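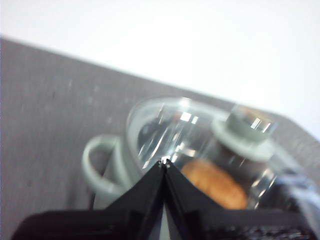

Raíssa Bragança wrote in to ask whether Cirkard can cope with glass yet, having given up on the last planner she tried when it kept mistaking a clear jug for bare table. Yes, it can! Version 3 is the one you want, and it's the reason I've rewritten this page.

Cirkard is my grasp planning software for wrist camera setups. You give it the camera feed and the arm's joint positions, and it hands back a list of grasps with the best one at the top. It doesn't need a depth sensor (I've never got on with them near anything shiny), so see-through things get picked up from their highlights and whatever solid bits they have. A coloured handle like the sage green one on my test vessel is a gift, as it gives the planner an edge to hang on to.

The blur setting is new as well. Wrist cameras smear when the arm is moving, and the old version used to throw those views away and sulk until the arm stopped. Now it keeps them, marks them down a bit and carries on planning. You can turn this off under Perception if you'd rather wait for a sharp view, and on slow arms I would.

What you get: the planner, the viewer, the calibration tool and a set of over 4000 labelled grasps to try it on before you plug anything in. The viewer draws each grasp on top of the live picture, with the score next to it. Marcelino Queiroz asked for a dark theme and he's got one.

It runs on Linux only for now. Windows is planned for February, but please don't order on the strength of that. One licence covers 10 arms on the same site, and updates are free for as long as I keep making them.

If you're moving up from version 2, export your gripper profile first, then install, then import it again. Finger lengths saved before build 1637 come across in the wrong units, so check those by hand.

Page updated 30 Nov 2021
Aurel Husar, Prusinano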